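Hellby Footpaths: second progress report to the Minunent Fund

Period covered: spring through September
Prepared by: Nazar Vakulenko

You asked in your last letter for a report "with fewer adjectives and more paths." Fair enough.

Of the 34 stiles listed in the application, 5 still need replacing. Four of those are on the Hnatiuk farm, where the owner is in favor of walkers in general and would like them to walk somewhere else. We have met twice at his kitchen table. The coffee was very good and the paperwork remains unsigned. I expect to have his signature before the ground freezes, an expectation I also held last year.

The boardwalk over the wet section at Vostum is finished. It runs 80 feet, as drawn, and ends where the drawings say it should, a thing the previous boardwalk never managed. The county inspector walked it end to end, jumped once in the middle, and passed it. The handrail on the north side is rougher than I would like and will be sanded in the next period at no cost to the grant.

Signposting has gone slower. The first batch of fingerposts arrived with Hellby spelled with one L, and the supplier took the view that people would still find it. We sent them back. The corrected batch is in my garage, next to the car that used to be in my garage.

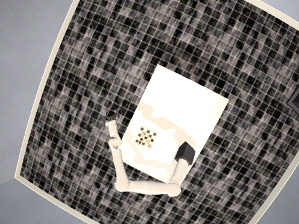
Simulated view: robot arm on a white table with a small chessboard.

On money, we are $480 under budget, entirely thanks to the gravel. The quarry delivered the wrong grade, apologized, and knocked down the price. It turned out to drain better than the grade we had ordered. I would like to move the savings to the brush-clearing line, which was set by someone who had never met our brambles. That someone was me.

Still to do before the final report: the last stiles, the fingerposts, the handrail, and the new leaflet map. The map is held up by a disagreement over whether the lower loop counts as "easy." My knees have submitted a dissenting opinion.

Please confirm in writing if the budget change is acceptable. The gravel receipts are attached, including the one that got rained on.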